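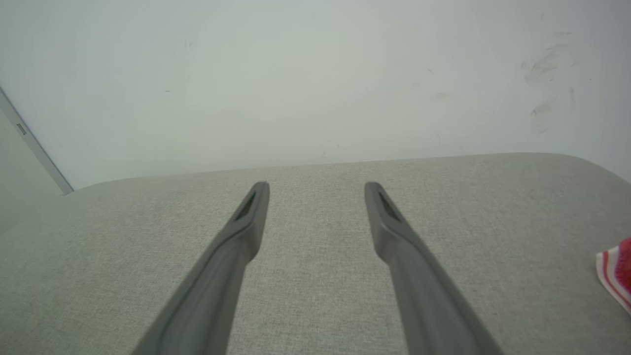 Limpeza de estofos em casa: notas sobre água, pH e tempo de secagem

Troquei de método três vezes nos últimos anos e deixo registado o que uso agora, sobretudo para não ter de voltar a procurar tudo em setembro, quando faço a limpeza anual do sofá e das duas cadeiras da sala.

O primeiro passo é ler a etiqueta. O código W admite produtos à base de água, o S só solventes, o WS ambos, e o X apenas aspiração. O meu sofá é W. As cadeiras vieram sem etiqueta, de modo que fiz o ensaio habitual: um pano branco humedecido, pressionado durante um minuto numa zona escondida, e verificação depois de seco. Se o pano trouxer cor ou se ficar auréola, o tecido não deve ser lavado com água.

A aspiração ocupa mais tempo do que a lavagem. O pó que fica nas fibras transforma-se em lama assim que se molha e desce para a espuma, de onde já não sai. Passo o bocal estreito nas costuras e o largo no resto, em duas direções perpendiculares, com a potência reduzida nos tecidos de trama aberta.

Para a solução uso detergente neutro, sem branqueador ótico, numa concentração baixa: 3 ml para 1 litro de água morna. Já usei o Brutamholm, que limpa bem mas deixa resíduo se não for enxaguado duas vezes. O Zarnness é alcalino e reservo-o para gordura, sempre seguido de uma passagem com água e um pouco de ácido cítrico. Em lã e em seda não aplico nem um nem outro.

A água da rede aqui é dura. Durante muito tempo atribuí as manchas baças ao detergente, até a Latifa Amrani, que trabalhou na lavandaria Berrada, me ter perguntado com que água enxaguava. Passei a usar água desmineralizada no enxaguamento final e as manchas deixaram de aparecer. Um garrafão chega para o sofá inteiro.

Aplicação: esponja bem espremida, secções de 40 cm, sempre de costura a costura. Parar a meio de um painel deixa uma linha visível na fronteira entre seco e molhado. Extração logo a seguir, com o aspirador de líquidos, em passagens lentas e sobrepostas. Quem não tiver máquina pode usar toalhas de algodão e pressão, mas o tempo de secagem aumenta bastante.

A secagem é a parte crítica. Com janela aberta e ventoinha a apontar de lado, o sofá levou 18 horas até a espuma deixar de estar fria ao tato. Sem ventoinha, no ano anterior, passou das 24 e ficou um cheiro a mofo que demorou semanas a desaparecer. Aquecedor apontado diretamente ao tecido não recomendo, pelo risco de encolhimento nos debruns.

Nódoas pontuais trato à parte e antes do resto. Café: água fria, depois detergente neutro. Vinho: absorver sem esfregar, água fria, repetir. Tinta de esferográfica: álcool isopropílico no pano, nunca no tecido, com ensaio prévio. Cera: deixar endurecer e levantar com uma espátula de plástico.

Falta-me testar a capa impermeável da Mesilbridge no assento do meio, o que mais se suja. Chega na terça-feira.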